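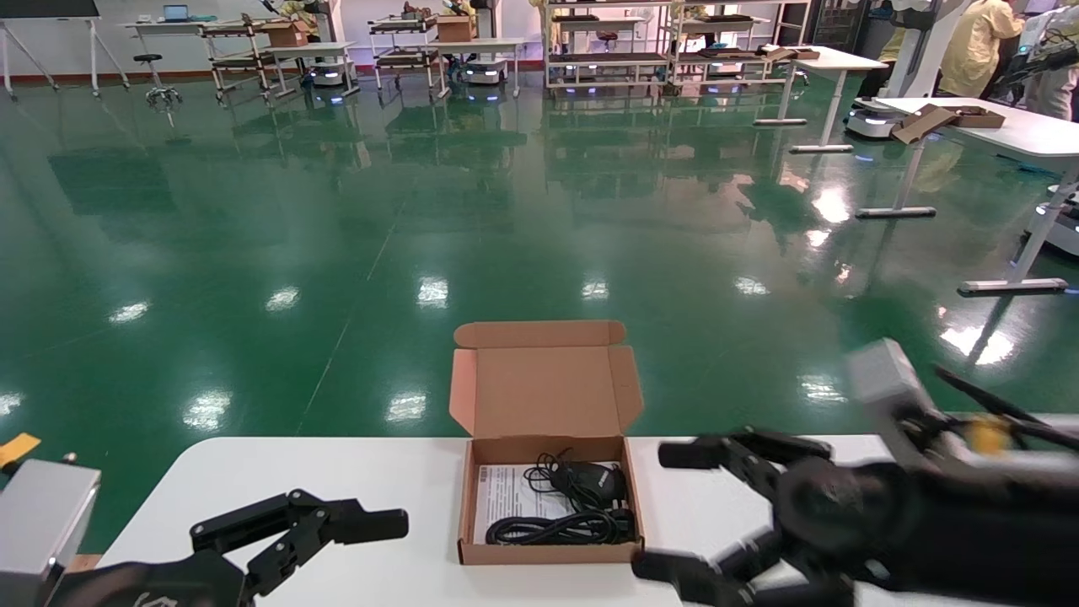

Une souris dans sa boîte : notre projet d'emballage

Rechercher sur le site OK
Temps de lecture : 3 min

Au départ on voulait travailler sur les gros colis, et puis Gion Haslinger a posé une souris à fil sur la table en disant « bon, et ça, on le range comment ? ». On y a passé tout le semestre !

Le sujet est simple : un carton brun à couvercle rabattable, une souris noire, son câble, une feuille imprimée. Tout doit tenir dedans sans que le câble parte dans tous les sens. Et le câble, c'est lui le vrai problème (la souris, elle, se laisse faire). On peut l'enrouler à côté, dessus, dessous... Sur la photo il passe autour et sous la souris, en boucles assez lâches, avec un brin qui rebique vers le fond. La feuille est sous le câble, à gauche. C'est ce qu'on a appelé entre nous le rangement Morkus, je ne sais même plus pourquoi.

Urs Hauser préférait le Bustos : câble plié en accordéon, serré par un lien, la souris posée après. C'est plus joli, je l'admets, mais il faut s'y reprendre. Moi je plaidais pour la feuille tout au-dessus, parce que quand j'ouvre une boîte je veux voir la notice en premier – et pas la retrouver pliée en quatre au fond.

On a comparé les deux méthodes à partir d'avril, sur 2 000 mises en boîte prévues au planning. On en a fait 1 558. Le reste est tombé pendant les examens et Reijo Koskela, qui nous encadrait, a accepté qu'on s'arrête là. Le Morkus va plus vite, le Bustos ferme mieux. Avec des boucles trop hautes, le couvercle remonte un peu et les petits rabats de côté se coincent (j'ai pesté contre ces rabats plus que contre n'importe quel prof).

Ce que je changerais : commencer par le câble, toujours. On a perdu trois semaines à discuter de la place de la souris alors qu'elle finit là où le câble veut bien la laisser. Et fixer tout de suite une règle pour la feuille, texte vers le haut ou vers le bas, sinon chacun fait à sa sauce et les comparaisons ne valent plus grand-chose.

Le tableau complet des essais est en annexe B, avec les remarques d'Urs sur les liens.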